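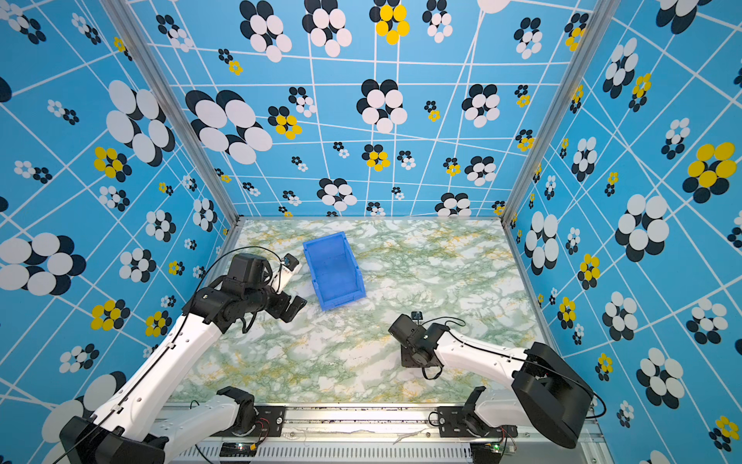 Cubeta azul de plástico, abierta por arriba, con paredes acanaladas.

Almacén de vinagres y aceites Nogueira – lista de inspección mensual con observaciones

Zona revisada: recepción, bodega de barricas, embotellado y expedición
Mes: diciembre
Inicio: 8:15, antes de arrancar la línea
Claves: C = conforme; NC = no conforme; O = conforme con observación; NP = no procede

1. Recepción de materia prima

1.1 Albarán y número de lote coinciden con lo descargado. C
1.2 Precintos de las garrafas de aceite sin romper. C
1.3 Certificado de acidez adjunto a cada partida de vinagre. O
Comentario: el certificado de la partida de Virero llegó por correo electrónico y no estaba en la carpeta de papel. Impreso y archivado durante la visita. Pedir a Virero que lo mande con el transporte, como antes.
1.4 Mosto cocido: temperatura de llegada anotada en el parte. C
1.5 Suelo de la zona de descarga limpio y sin restos de mosto. NC
Comentario: mancha pegajosa junto a la rejilla del muelle dos. Se fregó con agua caliente y desengrasante, pero la junta de la rejilla sigue levantada y ahí se vuelve a acumular. Pasar aviso a mantenimiento.

2. Bodega de barricas

2.1 Barricas calzadas por los dos lados. C
2.2 Aros sin óxido suelto y duelas sin pérdidas. O
Comentario: la barrica 12 rezuma un poco por la testa. Se ha marcado con tiza el borde de la humedad para comparar en la próxima revisión. Si la marca se sobrepasa, trasegar.
2.3 Gasas de las bocas limpias y bien sujetas. C
2.4 Trampas para mosca del vinagre colocadas y con fecha. NC
Comentario: dos trampas sin fecha, las del fondo. Una estaba llena. Cambiadas las dos. Hay que escribir la fecha en la tapa, la etiqueta lateral se despega con la humedad.
2.5 Ventilación en marcha antes de entrar. C
2.6 Lavaojos accesible y probado. C
Comentario: el agua sale clara. Seguía habiendo una escalera apoyada cerca, sin tapar el paso. Retirada.
2.7 Alumbrado de emergencia. C

3. Embotellado

3.1 Resguardos de la llenadora cerrados y con el enclavamiento activo. C
3.2 Paradas de emergencia probadas una a una. C
3.3 Botellas enjuagadas y escurridas boca abajo. C
3.4 Control de cristales rotos: registro firmado en cada turno. O
Comentario: falta la firma del turno de tarde del miércoles. El registro está completo en lo demás. La rotura anotada ese día fue en la mesa de etiquetado, fuera de la línea, y se recogió según el procedimiento.
3.5 Volumen de llenado dentro de tolerancia. C
Comentario: muestra tomada del lote de vinagreta de mostaza para Drindano.
3.6 Etiqueta con lote, consumo preferente y sulfitos. C
3.7 Mostaza declarada como alérgeno y destacada en la lista de ingredientes. C
3.8 Limpieza de boquillas entre vinagreta y aceite solo. NC
Comentario: el parte dice que se hizo el enjuague corto. Al pasar de un producto con mostaza a uno sin ella corresponde el largo, con desmontaje. Las 900 botellas de aceite con limón quedan retenidas hasta tener el resultado del hisopo. No se mueven del pasillo B.

4. Almacén y expedición

4.1 Recuento de cajas terminadas frente al sistema. C
Comentario: 1.765 en sistema y las mismas en estantería.
4.2 Altura máxima de apilado respetada: 12 cajas por columna. C
4.3 Aceites alejados de la luz directa y de los radiadores. O
Comentario: un palé de aceite picual casi tocando el radiador de la oficina. Desplazado hacia el centro. Convendría pintar la línea en el suelo – ya se pidió en la inspección anterior.
4.4 Estanterías sin golpes en los montantes. C
4.5 Extintores con la revisión al día y visibles. C
4.6 Pasillos libres. C
4.7 Pedido de Wemangate preparado con separadores de cartón. NP
Comentario: el pedido sale la semana que viene.

5. Personal e higiene

5.1 Gorro, calzado cerrado y manos sin anillos en la línea. C
5.2 Guantes para manipular ácido acético concentrado. C
5.3 Botiquín completo. O
Comentario: quedan pocas tiritas azules detectables. Pedidas.
5.4 Comida y bebida fuera de la bodega. NC
Comentario: taza de café sobre la mesa de catas. Las muestras se catan con agua y pan, y nada más sube a esa mesa.

Acciones abiertas

Junta de la rejilla del muelle dos – mantenimiento, antes de la próxima descarga de mosto.
Barrica 12 – bodega, control semanal de la marca.
Aceite con limón retenido – calidad, pendiente del laboratorio.
Línea de suelo junto al radiador – almacén, sin fecha asignada todavía.
Firma del turno de tarde – embotellado, completar y devolver la hoja a calidad.

Fin de la inspección: 10:40
Copia en la carpeta verde de la oficina de expedición.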